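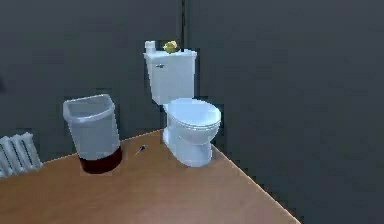 Simulated bathroom, lid down, loo roll on the cistern.

Progress to March 7, 2023, for Štefánia Halás at Dendunix

Hello Štefánia – the bathroom set is finally moving! We've got 131 demonstrations saved out of the 200 we promised you, all of them in simulation so far. Six had to be thrown away when the recording stopped early (my fault, wrong setting).

Luldale have two people driving the arm now and they're getting much quicker at it. Tichý wants more variety in where the bin and the small bits on the floor start out, so I'm shuffling those between runs.

Still to do: darker and lighter walls, then the first training run at Lelstead. The real bathroom is pencilled in for July. Spending is on track.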